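Department > Student Projects > Robotics Software > Final Reports
Filed under: Perception, Grasp Planning, Project Reports

Target Selection for Two-Gripper Sorting on Patterned Cloth: Final Report of the Griten Project

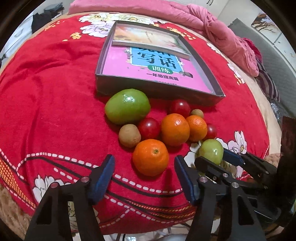 The purpose of the Griten project was to write and evaluate the software that decides which object a pair of grippers should approach next when several objects are touching one another. The work was carried out by Carmela Prieto, Despina Živković and Xinyi Liang under the supervision of Inmaculada Soler. Esperanza Valcárcel served as second reader. This report was submitted to the department on 22/04/2021.

1. Background

The earlier student project at Wunditberg, named Esteban, produced a working target selector for objects laid out on a plain gray board. The objects were spaced apart, the lighting was fixed, and the background could be removed by a simple color threshold. Under those conditions the selector performed well, and its code was handed over in good order.

The present team was asked to extend the selector to household surfaces. Two difficulties were expected. First, a blanket or tablecloth may share its colors with the objects placed on it. A red tomato on red cloth is the plainest case, and a threshold tuned to find one will also find the other. Second, fruits and vegetables set down in a group touch and overlap, so that a single connected region may hold several separate objects. An orange half covered by another orange has no complete outline of its own.

A third difficulty was not foreseen in the proposal. Printed flowers have closed outlines and strong color edges, and in early tests the Esteban selector proposed them as objects. The white and orange petals were the most frequent cause. The proposal was amended in the second month to include the rejection of printed shapes as a separate task.

2. Software Structure

The software is divided into four modules that communicate by messages. Each module can be stopped and restarted alone, and each writes its own log.

The segmentation module receives the view from the hand-held gripper tool and divides it into regions. The dark circular border produced by the lens is masked before any other step. The parts of the grippers that enter the view are also masked. In the first version this mask was a fixed shape drawn by hand. It failed whenever the fingers opened or closed, and it was replaced by a mask computed from the measured finger opening.

The object module merges and splits regions to form object candidates. Rounded objects are fitted with an ellipse. When a region is poorly explained by one ellipse, the module attempts two, and then three, and keeps the simplest result that passes the error limit. Box-shaped objects are handled by a straight-edge fit. Items lying inside an open box are assigned to the box as contents and are not offered as targets unless the operator asks for them.

The cloth module decides whether a candidate stands above the surface. It compares the position of the candidate in successive views as the tool moves. A printed flower moves with the cloth around it, while a mango or an orange shifts against the cloth. Ms. Živković wrote this module and is the author of Section 4.

The planning module ranks the remaining candidates and sends the first one to the grippers. The ranking considers how much of the object is visible, how much free space lies on each side of it, and which of the two grippers is closer. An object already between the fingers of one gripper is removed from the list given to the other.

3. Test Procedure

The test set consisted of 300 recorded arrangements. The surface in most of them was a flowered red blanket, chosen as the least favorable cloth available. The objects were tomatoes, oranges, a large green mango-like fruit, and tan and pale green fruits of several sizes, together with an open gray box holding books. The positions were changed by hand between recordings. No effort was made to flatten folds in the blanket, as the selector is intended for surfaces that have not been prepared.

Each arrangement was labeled by one member of the team and checked by another. The labeler marked the outline of every object and named the object that a careful person would pick up first. Where the two members disagreed on the first pick, both answers were accepted. Ms. Liang wrote the labeling tool, which stores its output as plain text so that changes can be compared line by line.

The original Esteban selector was run on the same recordings without changes, and its output serves as the baseline throughout. Settings for the new selector were fixed before the final run. A separate set of 20 arrangements was used for tuning and does not appear in the results.

4. Rejection of Printed Shapes

The cloth module removed most of the false candidates caused by the blanket pattern. Large flowers were rejected reliably once the tool had moved a short distance. Small orange blossoms were harder. They cover few pixels, and their measured shift is easily lost in noise. The final version groups nearby small blossoms and tests them together.

Folds remain a weakness. A flower printed on the crest of a fold does stand higher than the cloth beside it, and the module is correct in reporting so. Several of these shapes passed through to the planner. A limit on minimum height was tried and withdrawn, as it also removed small fruits partly hidden behind larger ones.

5. Target Selection

With false candidates reduced, the planner chose an accepted first pick more often than the baseline in every group of recordings. The gain was largest where objects touched. The baseline commonly treated a row of oranges as one long object and directed the gripper to its center, which is the point of contact between two fruits. The ellipse fit corrected this in most arrangements.

Three kinds of error account for most of the remaining failures:

- Tomatoes against red cloth, where the outline was drawn too wide on the shaded side.
- Glossy fruit with a bright reflection, where the reflection was split off as a separate object.
- Fruit partly covered by a gripper, where the visible part was too small for a stable fit.

The second error was reduced by joining any very bright region to the region that fully surrounds it. The third is difficult to remove from a single view. Ms. Prieto proposed that the planner should remember the last complete outline of an object and use it while the fingers are in the way. A trial version exists on a separate branch and was not ready for the final run.

6. Tooling and Records

The team kept all settings in one file under version control, and every result can be traced to a version of that file. This practice was adopted after an incident in April, when two members had tuned the same error limit on separate machines and a morning of results had to be discarded. The replay tool, which steps through a recording and shows the output of each module side by side, took longer to write than planned. In the judgment of the supervisor it is the part of the project most likely to be used again, and a copy has been placed in the shared archive at Cluvosside.

7. Recommendations

The supervisor and the team recommend that a following project complete the outline memory described in Section 5 and test it with both grippers active. The test set should be extended to include a striped cloth and a cloth with raised embroidery, on which the present height test may not hold. The message format between the object module and the planner should be documented more fully. At present the meaning of two of its fields can be learned only from the code.

The recordings, labels and settings file are held by the department and may be requested through Ms. Soler's office.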